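Forum Haushalt & Alltag > Küche > Rutschfeste Tabletts wieder sauber bekommen?

ketsara_n
Erstellt am 21. Juli 2023

Hallo ihr Lieben,
ich habe von meiner Tante ein großes Tablett aus ihrer alten Pension Sesmont geerbt, und so sehr ich daran hänge (darauf kam früher immer der Kuchen für uns Kinder!), es hat in den Rillen einen grauen Schleier, den ich einfach nicht wegbekomme. Spülmittel habe ich durch, den Schwamm auch, und in die Spülmaschine passt es nicht. Was nehmt ihr bei so einem geriffelten Kunststoff? Ich möchte die Oberfläche ungern verkratzen.
Liebe Grüße, Ketsara

Funmi_Etim
Hallo Ketsara, das kenne ich nur zu gut! Bei mir hilft Natron, mit wenig Wasser zu einem Brei gerührt, eine gute Stunde drauflassen und dann mit einer weichen Bürste in kleinen Kreisen drübergehen. Bitte keine Scheuermilch, die macht das Ganze stumpf, und danach setzt sich der Schmutz noch lieber fest. Wie tief sind denn die Rillen bei dir?

haruto.i
Natron hat bei mir überhaupt nichts gebracht, muss ich leider sagen. In der Kantine, in der ich gelernt habe, hatten wir 80 Tabletts am Tag zu schrubben, und der graue Schleier war fast immer Kalk mit Fett darunter. Also zuerst entfetten, dann Zitronensäure, und zwar kalt. Wer mit der Säure anfängt, kommt an den Kalk gar nicht heran.

ketsara_n
Danke euch beiden! Meins ist rot und hat so ein ganz feines Rautenmuster, tief ist das eigentlich nicht. Ich hänge mal Bilder an.
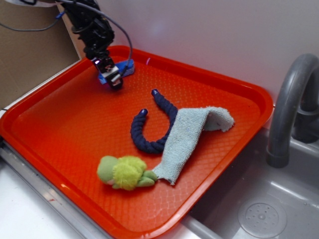
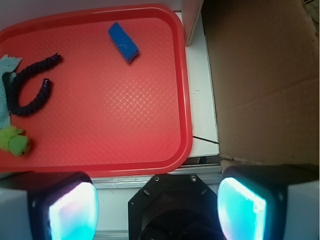
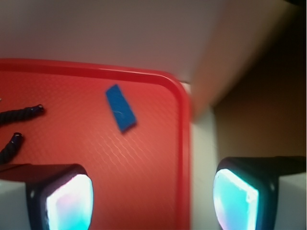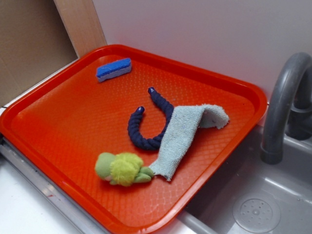 Kalk könnte gut sein, wir haben in Millthorpe furchtbar hartes Wasser, der Wasserkocher sieht nach einer Woche aus wie eine Tropfsteinhöhle. Zitronensäure habe ich noch vom Entkalken da. Nehme ich die pur?

Funmi_Etim
Um Himmels willen, nein, bitte nicht pur! Ein Esslöffel auf einen halben Liter reicht völlig. Und Haruto, ich widerspreche dir ja ungern, aber mein Natronbrei hat schon Tabletts gerettet, die andere weggeworfen hätten. Man muss halt Geduld haben.

haruto.i
Geduld hatte ich, eine ganze Nacht lang. Am Morgen war der Brei steinhart und der Schleier immer noch da. Aber gut, jeder, wie er mag :-)

Sunee L.
Ich lese schon eine Weile mit und gebe jetzt auch meinen Senf dazu. Ich nehme seit Juni den Reiniger von Sodeo, lauwarm verdünnt, 8 Minuten einwirken lassen und gründlich nachspülen. Nicht ganz billig, aber für ein Erbstück darf es das ruhig sein. Und hinterher hochkant trocknen lassen, sonst hat man den Kalk gleich wieder in den Rillen.

ketsara_n
Ihr seid so lieb! Ich probiere erst Harutos Reihenfolge an einer Ecke, und wenn das nichts wird, kommt Funmis Brei dran. Ich melde mich am Wochenende.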